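卓上アーム実習設備の導入計画 最終報告書
生産システム演習II 第2班

1. はじめに

本報告書は、学科の実習室に卓上ロボットアームを1式導入する場合の機器構成、費用、設置計画をまとめたものである。演習の課題は「実際に購入申請が書ける水準まで計画を詰めること」であり、機器を動かす制御プログラムの作成は範囲外とされている。ただし、机の大きさやアームの取り付け位置は動作範囲を見なければ決められないため、配置の検討にはシミュレーションを使った。

対象となる実習は、2年次後期の「ハンドリング基礎」である。日用品をつかんで移す作業を通して、把持姿勢の決め方と経路の考え方を学ぶ。現在は動画教材と机上計算だけで行っており、実機に触れる時間がない。

2. 前提条件

担当教員への聞き取りから、次の条件を置いた。

予算の上限は2,685千円(税込)とする。単年度で執行し、翌年度への繰り越しはできない。
納品と検収は3月までに終える。
設置場所は実習室の北側の区画とし、床へのアンカー打ちは行わない。
受講者は54名で、これを9班に分け、1班ずつ交代で使う。
対象物は家庭で使う食器や容器とし、液体は入れない。

床に穴を開けられないことは、早い段階で計画に影響した。当初は床置きの架台にアームを載せる案を考えていたが、転倒防止の固定ができない。最終的に、重い定盤を置き、アームも定盤側に固定した支柱で支える方針になった。

3. 機器の選定

3.1 アーム本体

候補はStivdenとFedportの2社の小型6軸アームに絞った。どちらも可搬質量は食器を持つには十分で、仕様表の上では大きな差がない。差が出たのは見積の中身である。

Stivdenの見積は、本体、コントローラ、非常停止ボックス、ケーブル一式を含んでいた。Fedportの見積は本体価格が安いものの、非常停止ボックスと延長ケーブルが別売りで、足していくと合計はStivdenを上回った。また、Fedportの年間保守契約は初年度の加入が必須で、これを備品費から出せるかどうかを事務に確認したところ、別の費目になると回答があった。費目が分かれると申請書も2通になり、執行の時期もずれる。以上からStivdenを選んだ。

3.2 グリッパ

平行2指の電動グリッパを採用する。空圧式は本体が安いが、実習室にはコンプレッサの配管がなく、配管工事の費用を加えると利点がなくなる。吸着式は平らな皿には使いやすいが、網目状のかごや取っ手の付いたカップには向かないため、候補から外した。

指先は交換式とし、予備を1組含める。

3.3 定盤

等間隔に穴の開いた定盤を使う。治具やカメラ支柱の位置を後から変えられること、対象物の置き場所を穴の列で指定できることが理由である。班ごとに置き方がばらつくと結果を比べられないので、後者は授業の運営上も重要だった。定盤はMathebulaの規格品から選んだ。特注寸法も問い合わせたが、納期が3月に間に合わない可能性があると言われ、規格品のうち区画に収まる最大のものにした。

3.4 対象物

市販の食器と容器を購入する。形の種類を優先し、高価なものは選ばない。破損を見込んで、カップと鉢は予備も計上した。

4. 配置の検討

配置はシミュレータLenarの学生ライセンスを使って検討した。部屋の内装は標準で付いてくるものをそのまま使い、机、アーム、対象物だけを入れ替えた。アームの形状データも汎用モデルで、購入予定機種の外観とは一致しない。

最初の案では、対象物を定盤の全面に広げていた。この案では手前側の物に届かせるためにアームをほぼ伸ばしきる必要があり、姿勢の選択肢が少なくなる。そこで対象物を奥半分に寄せ、アームを奥側から下ろす配置に変えた。グリッパは赤いマグの上方で待機させ、左の赤い皿から右の黄色いかごまでを作業範囲とした。一番手前に置く物は橙黄色の鉢で、そこから手前は穴あき面をそのまま空けている。

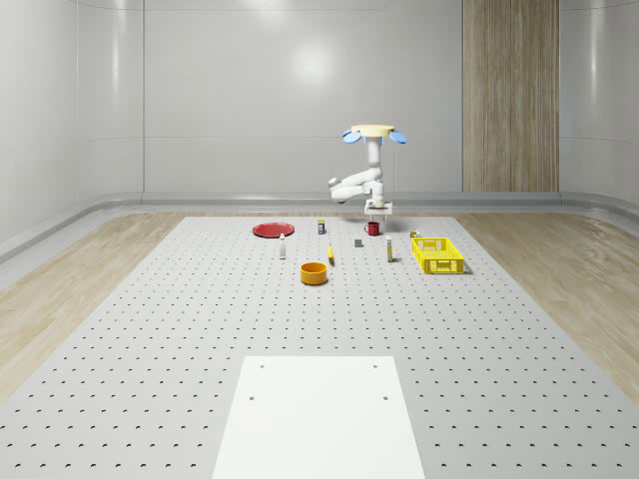 5. 費用の内訳

費用は、アーム一式、グリッパ、定盤、支柱と取付部品、安全用品、対象物、搬入据付の7項目に分けて積算した。最も大きいのはアーム一式で、次が定盤である。定盤は本体価格よりも運送費の見落としが問題になった。中間報告の時点では運送費を車上渡しで計算しており、実習室までの搬入が入っていなかった。見積を取り直した結果、搬入据付の項目が増え、予備費の大半がここに移った。

予算内に収めるため、次の2点を見送った。

手首カメラ。当面は対象物の位置を穴の列で指定すれば授業が成り立つ。取付穴のあるグリッパを選んだので、翌年度以降に追加できる。
透明パネルの安全柵。代わりに床の区画線と椅子の配置で立ち入りを制限し、低速運転に限定する。この運用で問題がないかは、購入申請の前に学内の安全衛生担当の確認を受ける必要がある。

対象物の費用は全体から見ればわずかだが、申請書では消耗品として別に記載する。備品と混ぜて書くと差し戻されると事務から指摘を受けた。

6. 導入までの手順

申請書の提出後、発注までに見積合わせの期間が必要になる。アームの納期は見積書で最大9週間とされており、これが全体の日程を決めている。定盤はそれより早く届くため、先に搬入して水平を出し、支柱の取付位置に印を付けておく。アームの到着後、固定、配線、非常停止の動作確認の順に進める。

授業での使用は木曜日の午後を想定している。1班あたりの持ち時間は短く、準備と片付けを含めると、実際に動かせるのは2回か3回の試行になる。待っている班にはLenar上で同じ配置のファイルを開かせ、姿勢を先に検討させる案を教員に提出した。

7. 残った課題

定盤の荷重について、床の許容荷重を図面で確認できていない。実習室は改修前の図面しか残っておらず、施設課に照会中である。回答によっては一回り小さい定盤に変更する。その場合、手前の空き領域が狭くなるだけで、対象物の配置は変えずに済む見込みである。

シミュレーションでは物の重さと滑りやすさを標準値のままにした。そのため、細い瓶が倒れやすいかどうかといった点は評価していない。指先の材質も同じ理由で決めきれず、ゴム付きと樹脂の2種類を見積に残してある。

予備費は搬入据付に回したためほとんど残っていない。発注前に価格改定があった場合は、支柱の一部を実習工場で製作することを第一の対応とし、材料の在庫は工場の担当者に確認済みである。

8. 班内の作業について

見積の依頼と比較、配置検討、申請書の下書きを分担し、毎週の打合せで突き合わせた。途中で費用表の版が二つに分かれ、税込と税抜が混在したことがあった。以後は表を一つにまとめ、すべて税込で記入した。見積書の写し、費用表、Lenarの配置ファイルは班の共有フォルダに保存し、次年度の担当班に引き継ぐ。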